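Section 4: Trying out your hand on soft objects

If you've come straight here from Section 3, your arm is homed, the hand is bolted to the wrist and the controller has stopped beeping at you. Good! If it's still beeping, go back to the cabling table and check the wrist connector first (it's the wrist connector nine times out of ten, and I say that as someone who once spent a whole August afternoon swapping fuses).

I wrote this section because the one that shipped with the old Tiseck arm kit jumped from "hand opens and closes" to "hand is ready for use", and there's a lot of ground between those two. We run every new hand through what Oisín Corrigan named the pastry test, and the name has stuck. One croissant, one plate, one mat. You want something light that squashes easily and has no flat sides, and a croissant is all of that for the price of a croissant.

What you'll need on the table

A thick felt-type mat with some grip to it. Ours is gray and covers most of the tabletop.
A plain round plate with a low rim.
A croissant, or a dinner roll if that's what the store has. Day-old is better than fresh.
A laptop running Nusex, version 3 or later.
Somebody near the stop button. Please don't do this one alone the first time.

CAUTION: Food that has touched the hand is test material. Don't eat it. The joints are greased, and Bernadette Duggan would like me to add that this includes the broken bits.

4.1 Setting the closing limit

1. In Nusex, open the Hand tab and choose Soft Object. The force slider jumps to 110. Leave it there for now.

2. Press Open and wait for the green tick. If you get an amber one, a finger hasn't reached its end stop, so press Open again. Two ambers in a row means you should redo the finger zeroing in Section 3.

3. Set the closing speed to Slow. I know, it's painfully slow! Leave it on Slow until you've had a few clean grips, and then play with it all you like.

4. Type 2,000 into the Hold Time box. That's milliseconds, so two seconds.

5. Save the profile with a name you'll recognize next week. I have a folder full of profiles called "test" and "test new" and I can't tell you what any of them do.

Note: the force number has no units. It's a motor current value scaled by the controller, and it won't match from one hand to another, so please don't copy mine and expect the same squeeze.

4.2 The first pickup

6. Put the mat down, then the plate near the middle of it, then the croissant off to the side of the plate nearest the arm. Leave a bit of bare mat between the two. If they touch, the plate gets nudged on the approach and you'll be chasing it around for the rest of the session.

7. Jog the arm to the Ready pose, up over the table and off to one side with the fingers open. Check the cable loop at the wrist while you're there. It needs slack, but it shouldn't be able to catch on a bracket.

8. Bring the hand down toward the croissant in small jogs. I use the smallest step for the last stretch, always. Aim to get one finger over the top and the other one under the side, so the lower finger is carrying the weight and the upper one is only keeping things from rolling off.

9. Press Close, and keep your eyes on the pastry and off the screen. You'll see it start to dent before the number on the laptop tells you anything useful.

10. Lift straight up, just clear of the mat, and let the hold timer run out.

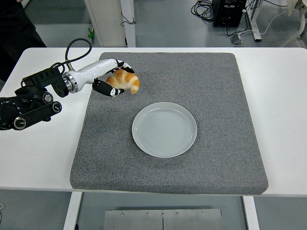
Pickup with two fingers, then the open hand over the table.

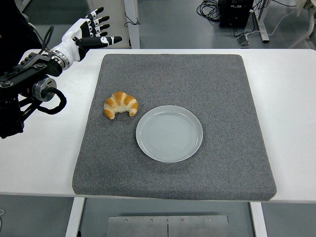 11. If the grip survived the hold time, lower back to the mat and press Open. Don't drop it from height, even a small one. Crumbs get into the finger joints, and then you're in there with a soft brush, which is Section 9 and nobody's favorite.

12. Write the force number and the result in the log before you touch anything else. Crushed, slipped or held will do. I used to write little essays and never read one of them again.

CAUTION: If the croissant slips, let it go. Reaching in to catch it is the most natural thing in the world, and the arm is still powered. Hit stop first, then tidy up.

4.3 Working out the right force

Start at 110 and come down in small steps until the pastry slips, then go back up one step. Do that with each finger layout you want to compare, because a pinch with two fingers and a wrap with the whole hand behave very differently. With the pinch I get a narrow band where it works nicely and it's crushed on one side and slipping on the other. The wrap is more forgiving, but it needs more room to come in from the side, and it's easy to clip the plate with the thumb.

Senan Heffernan prefers to start low and work up, which saves pastry. I've tried it his way and I lose patience! Both get you to the same place, so pick one and stick with it for the whole log.

We had 1,386 grips in our own log when I last updated this page on 19 November 2024, and the setting I'd hand to a beginner is still the pinch, on Slow, a step or two under the default. Yours will drift as the finger pads wear. Redo the test whenever you change pads, and also after any firmware update, even the ones that say they only touch the display.

4.4 Placing on the plate

13. Repeat steps 7 to 10, but lift high enough that the lower finger will clear the rim of the plate.

14. Move across using the Table frame, not the Wrist frame. In Wrist frame the arm goes off at an angle that makes sense to the arm and to no one else in the room.

15. Lower until the pastry touches, then go up one small step and press Open. That tiny step keeps the lower finger from scraping along the plate as it lets go.

16. Back the hand out the way it came in. Pulling straight up drags the croissant with it if the lower finger is still underneath.

Note: a glazed plate can give the depth camera trouble under bright lights. If the height reading jumps about, turn off Auto Height and enter the plate height by hand. Orla Ó Riain has a calibration file that helps a lot, and it's in the shared folder under Gritisness (that's the project name, don't ask me to spell it twice).

Once you can place it several times in a row without a stop, save the profile again, back up the log and go on to Section 5, which covers cups.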